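Sat 17 February, back room at Olmont Hall. Started late, heating off again.

**Last minutes** – ok'd, one fix: the Stolier bill was for mulch, not gravel.

**Money** – 321 dollars in the garden account after seed order. Hose fund separate. Dues still owed on 5 plots, letters go out this week.

**Water** – Meter reading high in the fall. Leak at the standpipe by the Grønli Street gate most likely. Zultari quoted 600 to dig up and replace, want a second quote before we say yes. Agreed no watering from that pipe untill fixed.

**Plots** – Three people on the wait list. Plot by the compost bays is free but shady, offer it at half dues. Long talk about tomato blight, no decision. Anybody pulling sick plants should bag them and take them home, NOT in compost.

**Compost** – bays full. Turn on the next dry weekend, bring own fork. Left bay closed to new stuff till June.

**Raised beds** – want two at sitting height by the gate. Wood vs block argued again. Wood cheaper, block lasts. Vote: block, 7 to 4. Path needs to stay wide enough for a wheelchair, measure before ordering.

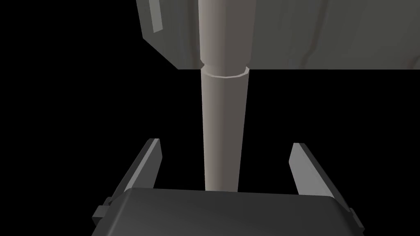
*Gray block, angled at the left end (computer rendering)*

**Plant sale** – first weekend in June, same as last year. Tables to borrow from Olmont school, need to ask. Prices up a little – dollar a pot for herbs. Signs need redoing, old ones got rained on.

**Other** – shed lock sticks, oil it. Somebody left a blue jacket, its on the hook. Next meeting same place, bring the seed catalogs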